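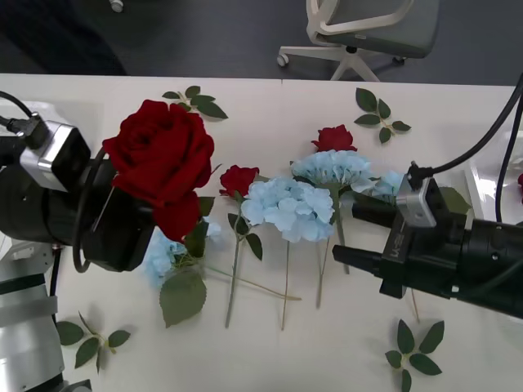 Budgeting for two arms at Drodbridge

Janka Šimko started with the grippers. "The arms last. Fingers and cables wear out, so I put spares in the first order," she said.

Her budget for the flower bench covers six spare cables and 18 months of support. Artificial roses and hydrangeas came to 385 pounds. "We bought those early. Real stems would have cost us every week."

A second bench is planned for July, if Otakar Beneš signs it off.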